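Plato llano Flomance de 22 cm: prueba de uso tras una temporada de servicio diario

El Flomance de 22 cm es un plato de porcelana con ala corta, pensado para hostelería pequeña y para uso doméstico intensivo. Se vende suelto o en cajas de dos unidades. La muestra probada se compró en una tienda de menaje a precio de catálogo, sin intervención del fabricante, y se ha utilizado a diario desde enero en una cocina con lavavajillas, microondas y horno eléctrico.

Esta reseña se ocupa del comportamiento del esmalte, la estabilidad, el apilado y la resistencia al lavado. La estética queda fuera salvo en lo que afecta a la limpieza. Como referencia se han usado dos platos de diámetro equivalente: el Genholm de gres y el Stitavov de vidrio templado.

Construcción

El cuerpo es de porcelana cocida a alta temperatura, con esmalte transparente aplicado por inmersión. El pie queda sin esmaltar y viene rectificado de fábrica. Al pasar el dedo por el anillo de apoyo no se aprecian rebabas, aunque en una de las unidades la zona rectificada es más ancha de un lado que del otro. No afecta al asiento.

El peso medido es de 513 g. Es un valor alto para este diámetro y se nota al retirar varios platos a la vez. El Stitavov pesa bastante menos y el Genholm algo más. El reparto de masa del Flomance favorece el centro, de modo que un cubierto apoyado en el borde no lo hace bascular.

La transición entre fondo y ala tiene un radio amplio. En la práctica, la salsa se recoge con una cuchara normal sin dejar un anillo de residuo en el ángulo, defecto habitual en los platos de pared recta. El fondo es plano en toda la zona útil. Con una regla metálica apoyada de canto se ve pasar una línea de luz muy fina en el centro, señal de una ligera concavidad que no tiene consecuencias al cortar.

Estabilidad y asiento

Sobre encimera de piedra el plato no baila. Sobre madera con veta marcada aparece un movimiento mínimo si se presiona el borde con el pulgar. Sobre mantel o tela el problema desaparece. El pie sin esmaltar ofrece buen agarre, mejor que el del Stitavov, que desliza con facilidad sobre superficies lisas.
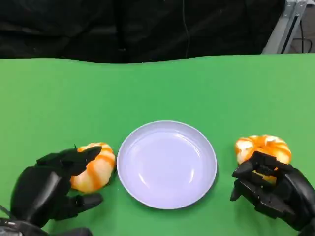
El inconveniente de ese mismo pie es la abrasión. Sobre una mesa lacada, arrastrar el plato cargado deja marcas finas que no salen con un paño. Un pulido suave del anillo con lija de agua de grano 4,000 reduce el efecto. La operación lleva pocos minutos por pieza, debe hacerse en mojado y conviene aclarar bien antes de volver a usar el plato. Un fabricante que cobra este precio debería entregar el pie ya pulido.

Esmalte y marcas de cubierto

El esmalte brillante resiste bien el cuchillo de mesa liso. Con cuchillo de sierra aparecen trazas grises al cabo de unas semanas. Son depósitos de metal sobre la superficie y se eliminan con una pasta de bicarbonato y una esponja no abrasiva. Tras la limpieza, observado con lupa, el esmalte presenta algunas rayas muy cortas en la zona central, invisibles a distancia de uso.

El Genholm, con acabado semimate, retiene muchas más trazas y cuesta más limpiarlo. El vidrio del Stitavov apenas recoge metal, pero las rayas que recibe son permanentes y se ven a contraluz.

Pruebas de tinción: cúrcuma en aceite, remolacha cocida y café concentrado, con contacto de una noche a temperatura ambiente. La remolacha y el café salieron con agua y detergente. La cúrcuma dejó un halo amarillo en el pie sin esmaltar, donde el aceite había rebosado - en el área esmaltada no quedó rastro. El halo perdió intensidad con los lavados y sigue siendo perceptible.

Lavavajillas

El uso ha sido de un ciclo diario, programa intensivo, con detergente en pastilla. No hay pérdida de brillo apreciable ni craquelado. El ala corta encaja en las cestas de separación estrecha, aunque el grosor obliga a dejar un hueco libre entre piezas en las cestas compactas. Con el plato inclinado hacia atrás se acumula algo de agua en el canal del pie. Es un defecto menor que comparte con casi toda la porcelana de pie alto y que se resuelve inclinando la pieza unos segundos al descargar.

Microondas y horno

Calentado vacío en microondas durante un minuto, el plato sale templado en el ala y frío en el centro. Con comida, el borde se puede coger con la mano en tiempos de calentamiento normales. El Genholm, en las mismas condiciones, quema.

En horno se ha usado para mantener platos calientes antes del servicio. La porcelana conserva bien el calor y el grosor ayuda. El fabricante no recomienda el paso directo del congelador al horno y esta prueba no se ha realizado.

Apilado

Las piezas apilan con holgura suficiente y la pila no se inclina. El anillo del pie descansa en el fondo del plato inferior, por lo que la zona rectificada roza con el esmalte de uso. Quien vaya a guardarlos en pila alta debería intercalar separadores de fieltro o papel. Los separadores Sadowski para vajilla sirven, aunque el diámetro pequeño se queda corto y hay que ir al siguiente.

Golpes

Se registraron dos incidentes. En el primero, el borde golpeó contra el grifo con el plato en la mano, sin daño visible. En el segundo, una caída desde la altura del fregadero al suelo de vinilo produjo un desconchado en el ala, de borde cortante, y la pieza se retiró. Un solo caso no permite conclusiones sobre la resistencia general. El ala algo más gruesa del Genholm parece mejor planteada para este tipo de impacto.

Disponibilidad y repuesto

La reposición suelta es el argumento comercial más sólido de esta serie. La pieza de sustitución llegó con el mismo perfil, aunque con un tono ligeramente más cálido, visible al ponerla junto a las antiguas con luz de día. El servicio de atención respondió que la variación entre hornadas entra en tolerancia. Para una mesa uniforme, mejor comprar todas las unidades de una vez y guardar alguna de reserva.

Valoración

A favor: radio interior bien resuelto, esmalte estable al lavado, buen comportamiento en microondas, reposición por unidades.
En contra: pie abrasivo de fábrica, peso elevado, variación de tono entre lotes, rozamiento al apilar.

Recomendable para uso diario en casa y para locales de pocas mesas. En servicio con rotación alta, el peso por pila se vuelve incómodo y el Stitavov resulta más práctico, con la reserva ya señalada sobre las rayas.

Texto y pruebas: Ximena Lucero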